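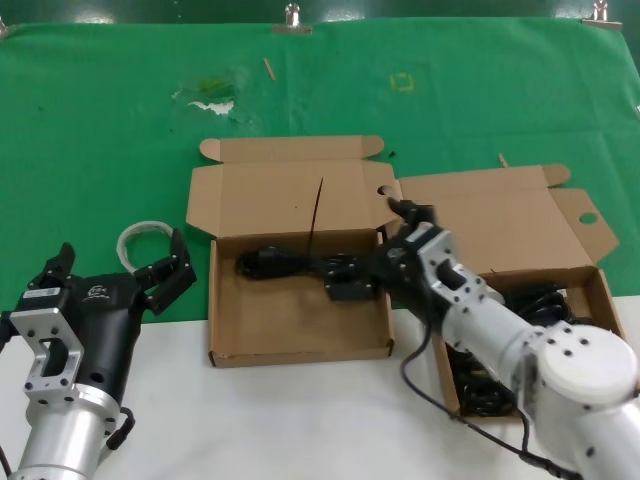

Okumitz Open Day Cable Sorting Set

This repository holds the recordings made at the Okumitz open day in October, when visitors watched a two-armed robot move cables between cardboard boxes and some of them had a turn at driving it. The task was the same all day. There are two open boxes side by side on a green cloth, and the arms take cables from one and put them in the other. Late in a run the left box gets down to a single black cable with a connector plug, while the right one is filled with a tangle of coiled cables, and the right arm has to reach across into the left box to get hold of what remains. People tended to stop talking at that point.

The set was put together by Hsiu-ying Lo, who ran the demonstration. Questions go to her through the issue tracker.

What is in it

464 episodes in total. Of these, 195 were driven by visitors and the rest by Okumitz staff. One episode is one cable, from the moment an operator takes the controls until the cable is let go or the attempt is called off. Each episode has head camera video, joint positions for both arms, gripper opening for both hands, and a line of text with the operator type and the result.

Folders

staff/ episodes driven by Okumitz staff
visitors/ episodes driven by visitors
meta/ episode list, result labels, joint names
tools/ the loader and a small playback script

File names start with the session number, then the episode number inside that session. There are 9 sessions. Session numbers follow the timetable posted at the door, so session 1 is the first one of the morning.

How the demonstration ran

Visitors came in at the start of each session and got a short talk from Hsiu-ying. A staff member then drove a few cables so that everyone could see the controls in use. After that, visitors lined up for the Sivier handles, which are a pair of hand controllers that the arms follow. Each visitor was allowed three attempts. Children under twelve drove with a staff member standing beside them, and those runs are marked "assisted" in the episode list.

When the first box was empty, staff tipped the cables back and started over. This was not recorded. The boxes were pushed back into place by hand and their positions shift a little from session to session, so don't assume fixed coordinates.

Result labels

done: the cable ended up in the other box
dropped: the cable was picked up and let go somewhere else
missed: the gripper never had hold of it
stopped: staff pressed the stop button or the visitor gave up

Labels were entered during the day and checked once against the video afterward. If a cable came up with a second one hooked to it and both landed in the box, we counted it as done and added the note "double". The staff runs have more of these than you might expect, mostly from one operator who thought it was a good trick.

Using the files

The loader needs Python and the Kudance reader, version 2 or later. Run tools/load.py with the path to a session folder. By default it reads the staff episodes only. Add --visitors to read both. Video frames are decoded when asked for, so the first pass over a session is slow.

Joint logs are cut at 2000 rows per episode. A few visitor runs went on longer than that, and for those the video continues after the joint data ends. They carry the flag "long" in meta/.

Known problems

Session 4 has a gap in the left gripper data. The video is fine.

Lighting changes in the afternoon sessions after the blinds were opened for the visitors at the back.

There is no audio. We switched it off to keep visitors' voices out of the files.

Terms

Free for teaching and research. Please name Okumitz and Lo if you publish something that uses it. Visitors who drove the robot signed a form at the door, and any of them can ask to have their episodes taken out. Removed episodes keep their number in the list and are marked "withdrawn".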